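4.2 Substitution patterns and scoring in the half-court game

The second analysis considers how rotation length affected scoring in the Costdale three-a-side league. The data set holds 218 possessions with a full line-up record, taken from the spring rounds that ended in March. Possessions that ended in a technical foul were left out, as were those in which a player left the court injured. Each remaining possession was coded for shot type, shot clock at release and time since the last substitution by the side in attack.

Teams were placed in two groups. Nillemell and Manel used short rotations throughout, with the same starters on court for most of each half. The other sides changed players at nearly every dead ball. The coding scheme follows Section 3, except that tip-ins are treated as a new attempt and second-chance points are credited to the player who took the rebound.

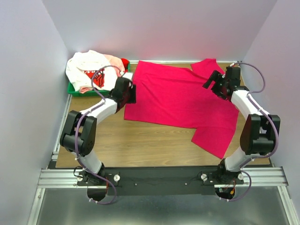
Points per 100 possessions were higher for the short-rotation group in the first half, but the gap closed after the interval. A mixed model with team as a random effect gave the same ordering. The fall was sharpest for shots taken from beyond the arc late in the clock, where the short-rotation sides made fewer attempts and passed up open looks more often. Rebounding did not differ between the groups in either half. 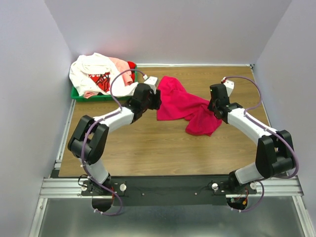

Figure 5. Work surface with two arms, the left gripper closed on the cloth.

Shirt colour was used as the main cue for assigning players to sides in the video coding. The method worked well for teams in strong, plain colours – a magenta like that of the cloth in Figure 5 was seldom confused with any other kit – and poorly for the two sides in grey. Of the clips sent for a second reading, 69 involved one of the grey sides. D'Amico, the coding tool used for all rounds, allows a manual override, and this was applied before the line-up records were merged. Removing the overridden clips left the direction of the rotation effect unchanged, although the interval for the second half became wider.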